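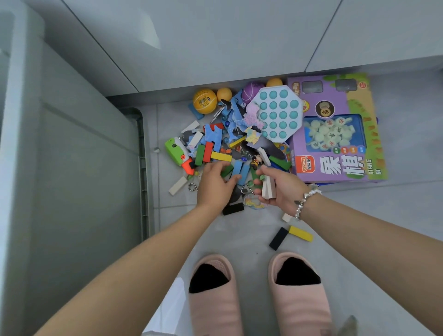 Sorting a mixed pile of toys by hand on a tiled floor.

Print this page | E-mail this page
Home | Topics | Toys and Games | Storage | Ask | Contact

Dendberg Community Help: Toys and Games

Separating dominoes and game pieces from a general toy pile
Posted by R. Avram, March 31, 2025
Viewed 1,218 times

I am seeking advice on the orderly sorting of a collection of children's toys that has been kept together without any division for a considerable period. The collection was emptied onto the floor beside the cabinets and comprises wooden dominoes in several colours, balls of different sizes, a silicone push-pop toy, a plastic toy gun, a boxed Chinese chess (xiangqi) set and a quantity of small card and puzzle pieces whose origin is uncertain.

The dominoes are the principal difficulty. They are the coloured sort intended for standing in rows, and they have spread through everything else. I would prefer to keep them in one container, but the children of the household ask for particular colours and tip out the whole container to find them. I would also be grateful for guidance on the following matters:

Whether the chess set should remain in its own box or be transferred to a bag, given that the box has a window which may not withstand regular handling.

How long loose card and puzzle pieces ought to be retained before they are discarded.

Whether balls may reasonably be stored with other toys. Ping-pong balls in particular seem to find their way under the cabinetry.

The available space is one low cupboard and the lower shelf of a second. It is not possible to install further shelving before June.

3 replies | Share (4)

Jonatan Hägglund

The following procedure has been used at the Wekow toy library for some years and may be adapted to a private household.

Begin with the largest articles. Balls, boxed games and large plastic toys should be lifted out and placed to one side before any attempt is made to gather small pieces. The floor is then much easier to read, and the dominoes may be picked up in small stacks with one hand. Work from one side of the pile to the other and do not return to an area once it has been cleared.

Dominoes should be divided by colour only if the children use them by colour. As this appears to be the case in your household, shallow trays are recommended in preference to a single deep container. A child can see the contents of a shallow tray at once and has no cause to empty it. Our own stock stands at 596 dominoes, kept in trays of 76 pieces, with the remainder in a lidded tin for replacements. Pale colours such as cream and light blue may share a tray if space is limited, as they are readily told apart.

With regard to the chess set, please retain the box. The printed front allows it to be identified on the shelf, and the window permits a quick check that the pieces have been returned. Should the window come away, a piece of clear adhesive film may be fixed to the inside. A Chinese chess set has 32 pieces, 16 to each side, and these should be checked before the box is closed. Store it upright at the end of the shelf, with nothing placed on top.

Loose card and puzzle pieces should be placed in an envelope marked with the month. The library keeps such envelopes for one year. A surprising number of pieces are claimed in that time, generally after a puzzle has been completed with a gap in it.

Balls should be stored separately, in a drawstring bag hung from a hook. The gap beneath the cabinetry can be closed with a length of foam draught strip, trimmed with household scissors.

14 members found this reply useful

Andalano Parent

We just use a big tub. Sorting by colour lasted two days here. I do agree about the ball bag.

1 member found this reply useful

M. Dendberg

I would add two points to the reply given by Mr. Hägglund, with which I otherwise agree.

Wooden dominoes should not be washed in a basin. They are best wiped with a cloth that has been dampened and well wrung, then laid out singly on a towel overnight. Painted surfaces will stick to one another if the pieces are stacked too soon. The silicone push-pop toy, by contrast, may be washed in warm water with a little dish soap.

Secondly, toys with a mechanism, such as the toy gun, should be stored where nothing presses upon the moving parts. I have found the lower shelf suitable for these. Small items packed around them tend to become lodged inside, and a domino is difficult to remove without tools.

6 members found this reply useful

Replies are limited to 3,000 characters.

Print this page | E-mail this page
Comments (2) | Share (4)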